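How Do You Teach a Robot to Wipe a Screen? (A Report From Our Robot Club)

Hi, I'm Jolanta Pawlak, and I run the Friday robot club at Flargate. If you came to our open afternoon in June, you've probably already heard me talk much too fast about grippers. This page is for everybody who asked me questions at the end, when we were all putting our coats and bags together and I didn't have time to answer properly.

The question I got most was this one: "How does the robot KNOW what to do?"

Great question! Let's start with your own hands.

Pick up a cloth. Any cloth, a sock is fine too. Now wipe the table. Easy, right? You didn't think about it at all. But your fingers had to squeeze hard enough to hold on, your arm had to push down a bit (too much and the cloth bunches up, too little and you're just waving at the crumbs), and your eyes were watching for the spots you missed. You learned all that when you were very small, by trying it over and over, and by watching grown-ups do it.

A robot hasn't had any of that. It has never spilled juice. If you want it to wipe something, you have two choices.

Choice one is to write down every tiny step. Move forward this far. Go down this far. Close the fingers. Slide left. We tried this in the first term with our little practice arm, which the club named Kititz. We wrote a very nice list of steps for picking up a sponge, and Kititz did it perfectly! Then somebody bumped the sponge over by the width of a thumb, and Kititz did exactly the same thing again and picked up a big handful of air. It didn't know the sponge had moved. It was only following the list.

Choice two is to show the robot, lots and lots of times, and let it work out the pattern. This is called learning from demonstration. "Demonstration" is just a long word for showing somebody how it's done.

So that's our project this year. We called it Stenel (there was a vote, and I lost, I wanted Captain Wipe).

What's a gripper, anyway?

A gripper is a robot's hand. Most of the ones I've used don't look much like yours. They have two fingers, and the fingers go together and apart, and that's it! No thumb, no pinky. You'd be surprised how much you can do with two fingers, though. Try it at home: use just your pointer finger and thumb and see if you can fold a towel. (It takes ages. My record is terrible.)

The kind we use for teaching has a handle, so a person can hold it and work the fingers. You do the job yourself, but you do it with the robot's sort of hand. There's a camera on it too, and the camera records what's going on near the fingers while you work. Later on the computer gets to study all those recordings.

Why not just film a person using their bare hands? You can, and some people do! But your hand bends in all kinds of ways that a two-fingered gripper can't copy. If you do the job with a gripper, the robot gets to see moves it can really make.

The wiping job

Our job sounds very simple. There's a tablet lying on a table, and you have to wipe the screen with a cloth. With a gripper in your hand it gets tricky fast.

First there's the cloth. A cloth is what robot people call a soft object, or a deformable one if they want to sound fancy. A block is always the same shape. A cloth is a different shape every single time you put it down! It can be flat, or folded, or in a lump like a sleeping hamster. The robot has to see lots of lumps before it gets good at lumps.

Then there's the screen. Screens are shiny, and shiny things show reflections. You know that the lamp you see in a dark window isn't really outside in the garden. A computer has to learn that! When you hold a gripper over a tablet, the glass can show a second gripper looking back up at you, and the computer has to figure out which one is real.

And there's pushing. The first time I tried it I pushed much too hard and the whole tablet went sliding. Everybody enjoyed that except me.

How many times do you have to do it?

Lots! Our goal for the project is 1000 good wipes. On our first afternoon we managed 14, and most of us had sore wrists and wanted a snack. By the end of the next one we'd got up to 89, and people were starting to get nice and smooth.

We also change things on purpose. We turn the tablet a little, or start with the cloth in another corner, or swap who's holding the gripper. If every single wipe looked the same, we'd end up back where we were with Kititz and the sponge. Messy is good here. (Please don't tell your parents I said that about your bedroom.)

What about mistakes? If you drop the cloth, say "drop!" out loud and write it on the sheet. We keep those ones in a separate pile, so that the robot doesn't learn that dropping is part of the job.

Some words to know

Gripper: the robot's hand, the part that grabs things.

Demonstration: showing how a job is done, so that somebody or something can learn it.

Data: all the information you collect. For us, that's mostly the recordings.

Deformable: able to change shape, like a cloth, a noodle or a pillow.

Try it at home

You'll need two wooden spoons, a dishcloth and a plastic plate. Hold one spoon in each hand, and those are your gripper fingers. Pick up the cloth with the spoons and wipe the plate all over. Now scrunch the cloth up a different way and do it again. Did you hold it in the same place? Did you have to push differently?

If you have a little brother or sister, get them to watch you a few times and then have a go without you explaining anything. They're your robot now! See which parts they copy, and which parts they do their own way.

If you want to join us next term, ask at the front desk in the Nowakowski building for a form. You don't need to know anything about computers, and snacks come at half past four.
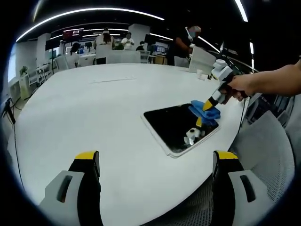
Wiping the tablet with the blue cloth, gripper in hand.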